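Bridach Tabletop Set: household objects on patterned tablecloths

README, revised March

What is in the set

Bridach is a collection of pictures of ordinary kitchen and dining tables with small things standing on them: bowls, cups, glasses, jars, lids, toy blocks, boxes. The tables were used as the households keep them. Where a household has a tablecloth on, it stayed on, and whatever normally stands at the back of the table was left there.

The set holds 3113 pictures of 182 objects. Of these, 1332 pictures were taken on patterned cloths and the rest on plain ones or on bare tabletops. A further 800 pictures are held back for checking and are not part of the download.

The object list and the notes on each cloth were put together by Ebuka Nwankwo. Dinesh Shetty checked the labels and wrote most of this file.

Folders

objects: one text sheet per object, with name, main colour, material if known, and rough size class (small, medium, large)
cloths: one text sheet per tablecloth, with a list of the printed motifs
tables: the pictures, sorted by household
labels: one label file per picture
changes: notes on corrections since the first release

The households go by short names: Drulbridge, Boonyarit and Fukik. These are only labels for sorting and have no meaning beyond that.

Patterned cloths

Printed tablecloths cause most of the labelling trouble. Many vinyl cloths carry drawings of the same sort of thing that people put on a table, such as fruit and crockery, and the drawings can be close to life size. We label what stands on the cloth. What is printed on it goes in the cloth sheet and never in the picture label.

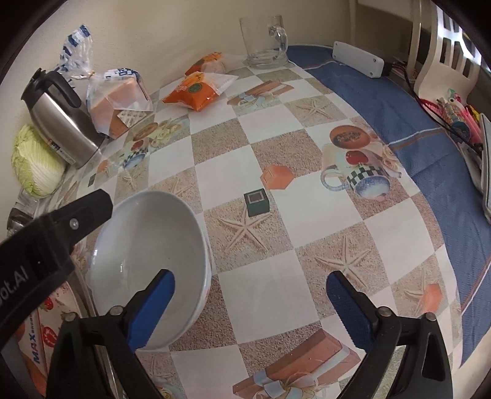

Drulbridge table, vinyl cloth with white and beige squares. White ceramic bowl and small dark green cube; clear glass beer mug at the back.

For the Drulbridge table the label file has "bowl, white", "cube, dark green" and "mug, clear glass", along with entries for the other kitchen items in the row by the wall. The apple, the starfish, the gift boxes and the brown-rimmed cup are all part of the print. They are listed in the cloth sheet under "motifs". The blue-and-white mug with the green checkered band is also print, and was wrongly labelled as an object in the first release. See the changes folder.

The beige squares have a sand texture. Two early labellers entered this as crumbs or spilt sugar. If you find a leftover entry of that kind, please report it.

How objects are named

Use the plain everyday word first, then the colour, then the material if it is certain. A bowl is a bowl whether it is meant for soup or cereal. We do not guess at use. A cup without a handle is still a cup, and a beer mug goes under "mug" with "glass" as the material.

Small blocks and cubes are named by shape. If one has a raised or recessed detail on a face, put it in the notes field in a few words, for instance "square window-like frame on upper face". Do not write "toy" unless the object sheet says so.

Clear glass has its own tag, because it is easy to miss against a pale wall. Please look along the back of the table twice before closing a label file.

Tilted and overlapping things

Bowls and cups do not always stand flat. The position field takes one of four words: upright, tilted, lying, upside down. Use "tilted" when the thing leans and the opening is turned to one side. The bowl in the Drulbridge picture above is entered as tilted and empty.

When one thing covers part of another, label both and tick "partly covered" for the one behind. Do not estimate how much is hidden.

Contents

The contents field is filled in only when the inside can be seen. Otherwise leave it blank. "Empty" and blank mean different things, and a good number of corrections so far have come from mixing them up.

Known problems

The Boonyarit cloth has a dark check that hides small brown and black objects. Labels there are less reliable than in the other folders.

Colour words between green and blue are not consistent. Ebuka went through the object sheets and settled them, but the picture labels have not all been brought into line.

Some Fukik pictures show a cloth that was replaced part of the way through. Both cloths are listed, as Fukik A and Fukik B, and the sheet for Fukik B is still missing its border motifs.

Size classes were given by eye. They should not be used for measuring.

What the set is good for

It suits work on finding and naming everyday objects on busy backgrounds, and on telling real things from printed ones. It is not suitable for reading expiry dates, brands or any small print. The tables come from three households only, and the crockery reflects that.

Corrections

Send the picture name, the line in the label file and what it should say. One correction per line is easiest to handle. Dinesh goes through them in batches, and changes appear in the next release with a note in the changes folder.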